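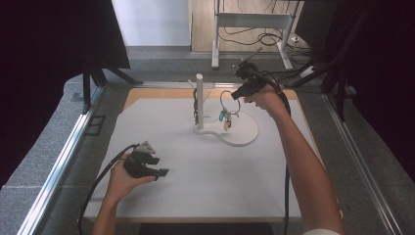
A key ring is a poor object for a robot and a good one for a teacher. It has no fixed shape, its parts slide over each other, and the one feature that matters for hanging it, the opening in the ring, changes direction whenever the ring is touched. Programmers at Tuvo spent most of a winter writing rules for it before giving up. The company now collects the skill by hand. An operator holds a black gripper in each hand, cables trailing, and works over a white board with a small display stand in the middle. Ring, keys, a blue tag and a yellowish one hang beside the post, and the operator's jaws come down to the ring at whatever angle the wrist prefers. No robot arm takes part in this stage. What is kept is the path of each gripper, the opening of its jaws and the video.

The method belongs to a family usually called learning from demonstration. Its older branch is remote control: a person moves a pair of leader arms, and a pair of follower arms copies them in the same room or in another building. Remote control has one clear advantage. Everything recorded is, by definition, something the robot can do, as the robot did it. It also has a clear cost. The operator feels little or nothing through the controls, works slowly, and needs a complete robot for every hour of recording.

Hand-held grippers reverse the trade. The operator feels the ring catch and corrects without thinking. Sessions are shorter and the equipment fits in a case. But a human forearm can reach positions that a given robot arm can't, and a wrist can flick faster than a motor can follow. Some recordings turn out to be impossible to replay, and these have to be found and removed before training.

At Tuvo the filter is a program named Clolura. It takes each recorded path, fits it to a model of the target arm and rejects any attempt that passes outside the joint limits or asks for too much speed. The company's standard batch is 200 attempts at one task. In the first key ring batch, Clolura rejected 50 of them, most for speed at the moment of release. Operators were then asked to open the jaws more slowly. The second batch did better, although the slower release brought its own trouble: the ring had time to swing, and it sometimes followed the finger back off the post.

Timing is the other concern. The two grippers and the camera each keep their own clock, and a recording is only useful if the three agree. Rultton, which supplies the timing board, sets the limit at 2 milliseconds of drift per session. A larger error doesn't spoil the video to a human eye. It teaches the model that the jaws close slightly before they reach the object, and the model will then do so faithfully.
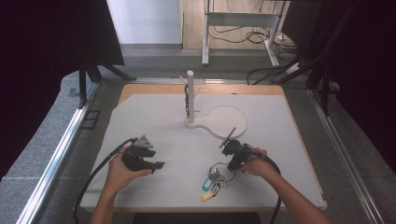 Iara Vergara would record fewer attempts and vary them more. She argues that a batch made by one careful person in one afternoon contains, in effect, a single attempt with noise added, and that a robot trained on it will fail as soon as the stand is turned a few degrees. Her own preference is to change operators often and to keep the clumsy recordings, provided they end well, "because the recovery is the part the robot has no other way to learn."

The point is disputed. A model trained on smooth recordings tends to move smoothly, and a model trained on hesitant ones tends to hesitate, sometimes for several seconds, with the object held in the air. The Domínguez workshop, which trains small two-armed machines for parcel counters, marks hesitations by hand and shortens them before training. The work is dull and takes longer than the recording did. Its staff have tried to automate it and found that the program also removed the pauses in which an operator was waiting for something to stop swinging, a pause the robot needs.

Both groups agree on the starting position. Objects should be put down differently before every attempt, with the ring flat, folded under its keys or turned away from the post. Left to themselves, operators return things to the same spot, and they do so more as the session goes on. Tuvo now gives its operators a printed card for each attempt, showing where the ring should lie and which hand should lift it.

The current key ring set holds 388 accepted attempts. Training on it began in September, on a pair of arms fitted with the same model of jaws that the operators carry. A second set, with the stand moved between attempts, is planned for November.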